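The great curtain saga, part whatever we're up to now

So the curtains are finally up in the back bedroom and I am writing this lying on the floor underneath them, because it's the only spot in the house where the light is any good at four in the afternoon and because my back has gone. Worth it though! I think.

If you've been reading for a while you'll know that we moved in with a bedsheet drawing-pinned over that window and that it was only going to be there until the weekend. It was there for 86 weeks. I worked it out from the removal van invoice, which I found while looking for the tape measure, and then I rather wished I hadn't. It was a nice sheet as well, one of the good ones, and it now has a stripe down one side where the sun has bleached it to the colour of weak tea.

Anyway. I'd decided I was going to make them myself. I've made cushions. I've made a dress that I wore once to a barbecue. Curtains are rectangles, and I reasoned that anyone who can manage a sleeve can manage a rectangle, and I said this out loud to several people who have not let me forget it.

The fabric came from Nelora, the remnants place behind the bus station, and I do love it in there. Everything's stood up on end in bins and you have to sort of wade. I went in for something plain and heavy in a dark green and came out with a pale mustard with a tiny leaf on it, which I'd have told you I hated if you'd asked me that morning. Then I got it home and realised the leaf has a right way up. One way up it's a leaf and the other way up it's a small sad fish. I had already cut the first drop.

(One of the curtains is fish. I'm at peace with it. If you come to stay, please don't mention it until you've had your breakfast.)

Measuring was the other thing. I measured the window, which sounds sensible, and every curtain person reading this has just winced, because you're meant to measure the pole. I'd not bought the pole yet. The pole is supposed to stick out past the window on both sides so the curtains have somewhere to go when they're open, and I'd allowed nothing at all for that, so back I went to Nelora for another length and of course it's from a different bolt and very slightly yellower. You can only tell in the mornings. 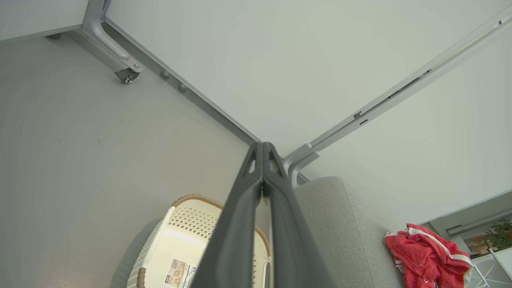 Lining, then. I was going to skip it. The woman on the till looked at me over her glasses in such a way that I bought blackout lining on the spot, and she was right, and I'd like to thank her if she ever reads this. It does make the whole lot weigh about as much as a wet dog, mind you. My poor machine did not enjoy it. It got through the side seams making a noise like a moped and then snapped a needle on the corner, and the end of the needle went somewhere and I still haven't found it, so slippers are compulsory in the dining room until further notice.

I did the hems by hand in the end. People online get very stern about this, they say hang them for a few days first and let the fabric drop before you hem, and I thought that was old-fashioned fuss and did it straight away on the table with the radio on. They've now dropped. They're sitting in a little puddle on the carpet, which I've decided to call a style choice (there's a name for it, I've seen it in magazines, usually in houses with a staircase at each end).

The heading tape nearly finished me off. I bought the pencil pleat kind, you pull the cords and it all gathers up like magic, only you have to knot one end first. You have to knot one end first. I'm writing it twice for my own benefit. I pulled, it gathered beautifully, I was so pleased, and then I kept pulling and the cord came clean out in my hand, the entire length of it. I went and sat in the garden for a bit. Threading it back through with a safety pin took me a whole evening and two episodes of a thing about lighthouses.

And the pole! Ours is the Pistamwood one, from the hardware shop on the corner, and it came to 40 quid with the brackets. I'd say it's decent for the money. The screws that come with it are rubbish, so throw those away and use proper ones, and check what's over your window before you start drilling. Over ours there's a concrete lintel that's apparently made of the same stuff as bank vaults. I borrowed a hammer drill from next door and it still took most of a Saturday's worth of swearing, and the left bracket is a whisker lower than the right. I've turned the fish curtain slightly to distract from it.

Would I do it again? I've got the front room to think about next, and that's a bay, so it's three windows and two corners, and I've been quoted 907 pounds to have it done by someone who knows what they're doing. I laughed when I read it. I've stopped laughing a bit since. There's also the option of blinds, and I'm open to arguments if anyone's fitted their own in a bay and lived to tell the tale.

The room is lovely and dark now, by the way. I slept in there last night to test it and didn't wake until gone nine, and then couldn't find the door.

Leave me a comment if you know how to get chalk marks out of mustard cotton. I've tried the damp cloth and I've tried the bread, and now there are crumbs in it too.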